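Mostier Questions the Case for Glass-Walled Offices, Asks Clients to Look at Their Blinds First

SKONENHOLM, February - Office interiors company Mostier today published the results of a review of the glass-walled rooms it has fitted in open workplaces, and says it no longer accepts some of the claims its own trade makes for them, including a few printed in its own past brochures.
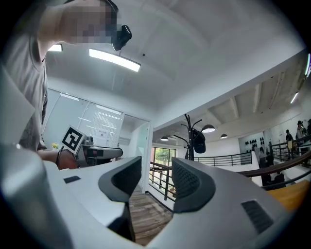

Glass walls, closed blinds

The usual pitch for a glass room is that it lets people have a door to close while the floor still feels open and bright. Mostier has its doubts. White frames and clear panels look good on a plan, but then the horizontal blinds go up behind the glass, somebody tapes a paper notice to the panel, and the client has paid for a view that stops at a row of slats.

The company looked at 894 glass-walled rooms in workplaces where it had supplied partitions, blinds or lighting. Staff visited each room 3 times during a normal working week and noted whether the blinds were open or closed. In nearly 2060 of the visits, the blinds were fully closed.

"We have sold openness for years, and we sold the blinds to go with it," a Mostier spokesperson said. "At some point you have to ask what the customer is getting for the extra money. We think a lot of them would have been just as happy with a plain wall and a window in it."

Mostier adds that the figures have limits. The visits were made in daytime only, all the rooms belonged to its own customers, and a closed blind can mean a private call, low sun or a cord that has been broken since last summer. The review did not ask people why the blinds were down. Anyone who quotes it as proof that workers dislike glass is going further than Mostier is willing to go.

What about the light?

Another common claim is that glass rooms save on lighting by borrowing daylight from the main floor. Mostier found little to support it. Long LED panels in a white ceiling were often on both inside the rooms and outside them, blinds open or not. The company did not measure energy use and will not put a savings figure in its sales material until somebody has.

It is just as wary of what gets added to soften these spaces. Wooden floors and a bunch of yellow flowers beside the glass make an office nicer to walk through, and Mostier is happy to leave it at that. It has removed the word "wellness" from the description of its Harb planter range.

Changes for customers

Starting in March, Mostier will no longer include full-height glass as the standard choice in its Amero room line. Customers will be offered a part-solid version at the same stage of the quote, with both prices shown side by side. Full glass stays available to those who want it.

The company will also lend blinds to 100 existing customers who have glass rooms without them, for a trial of several weeks, before taking any order. If the blinds stay open the whole time, Mostier suggests not buying them. If they stay closed, it suggests talking about the wall.

A small fixed holder for paper notices will be offered with each Amero room. Mostier makes no claims for it beyond keeping tape off the glass.

About Mostier

Mostier supplies partitions, blinds, lighting and planters for offices. It is based in Skonenholm. The full review, including the visit sheets and the list of things it did not test, is available on request from the company's press office, open Monday mornings.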